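6/7/23, Harnidberg cell, two-arm station

Left arm was stopping with a following error on the elbow, always on the long reach to the middle of the floor. Log has it at cycle 871 and again at 3,709, same joint both times. Cable first. Clipped it back with more slack near the wrist and ran the reach 12 times by hand guiding. No fault. Right arm got the same treatment so the two match.

Mounting plate bolts checked on both arms. One on the left plate took a bit under a quarter turn, the rest were fine. Paint pen marks redone.

Flower job is still the test load, vases either side of the stems. Both grippers brought in over the flower heads at slow speed to check clearance between wrists.

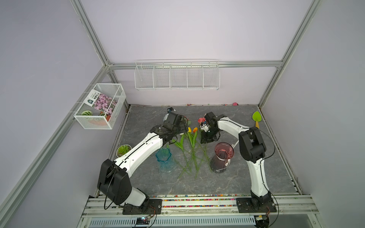 Antoniadis reckons the slack is only hiding it and the connector at the base wants replacing before anyone calls it fixed. Fair enough. Spare connector is on the Berkel order, so the old one stays in until then and the speed cap stays at 60 per cent.

Next, the floor. Beads have packed into the groove along the near edge, in front of the rail assembly. Vacuum with the narrow nozzle, then a plastic pick for whatever is jammed. No compressed air, it just drives them further under. The channel along the wall behind the succulent needs the same, plus a wipe. Dust sits right down in the grooves and there's a plug of dirt in the corner where the walls meet. 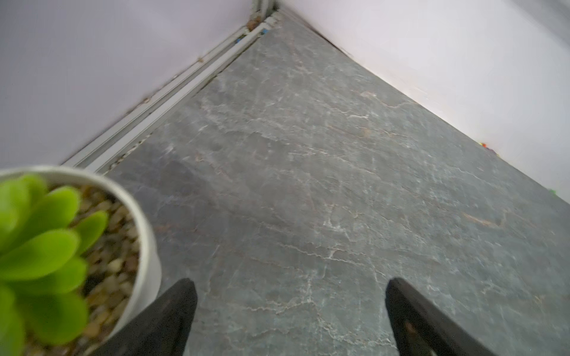

Wall channel and back corner from the wrist camera, fingers open.

To do:

- corner and wall channel, both before the next Juster run
- fit base connector, left arm
- lift speed cap after 60 clean cycles
- move the full floor clean up from December, the colour of that corner says it can't wait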